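Section 8. Bread basket and table cover

Applies to the Granström oval basket and the Prirndale table cover. Read it once before first use, then skip to the steps.

8.1 Lay the cover

1. Shake the cover outside. Lint ends up on the crust otherwise.
2. Spread it over the table, hem side down. Smooth from the middle out.
3. Damp spots? Stop. Let it dry first.

Note: wash at 100 F, no softener. New covers shrink a little on the frist wash.

8.2 Set the basket

4. Wipe the basket with a dry cloth. Rim too, crumbs hide in the braid.
5. Set it down on the cover, flat side under. Should not rock.
6. Round rolls go in first. Start at one end, work along.

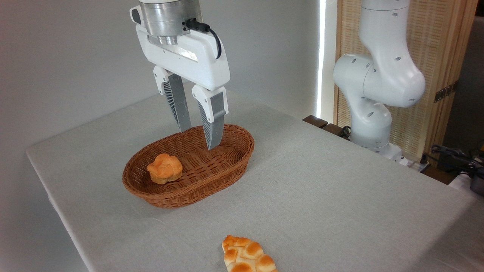

7. Keep crusts below the rim where you can. Tall ones go toward the middle.
8. Only cooled bread. Wait 42 minutes out of the oven, longer for big loaves.

CAUTION: Never soak the basket. Woven strands swell and the rim lets go. Not covered by the Drullus warranty.

8.3 Long loaves

Braided loaves go on the cloth first, then into the basket last, on top. Check length against the basket before you lift. Over 17 inches, leave it on the table and slice there. 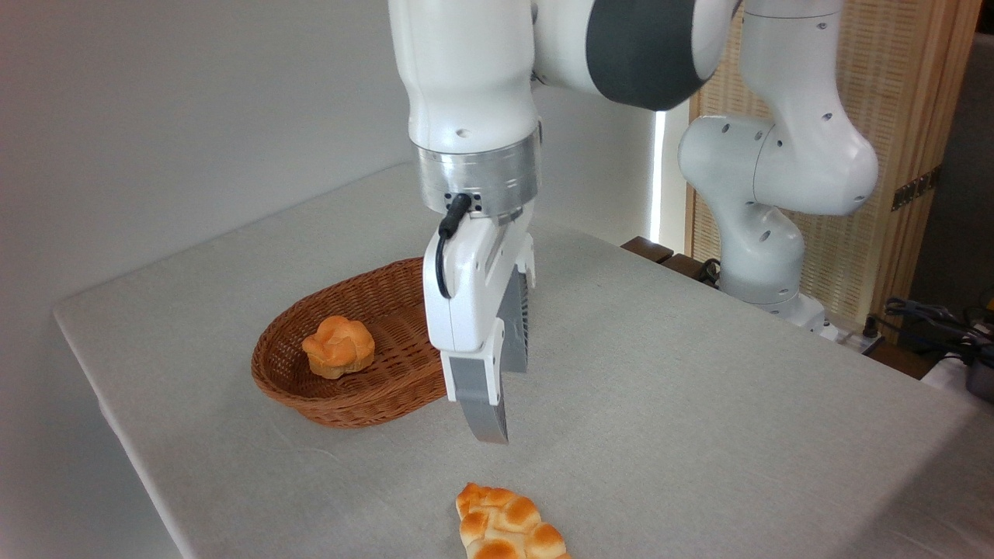 9. Lift long loaves from underneath, both ends supported. Braids split if you grab the middle.
10. Glazed tops sitck to each other. Leave a gap.

8.4 After use

Tip crumbs out, brush the weave, air dry. Store away from heaters. Spare covers: see the parts list, section 17.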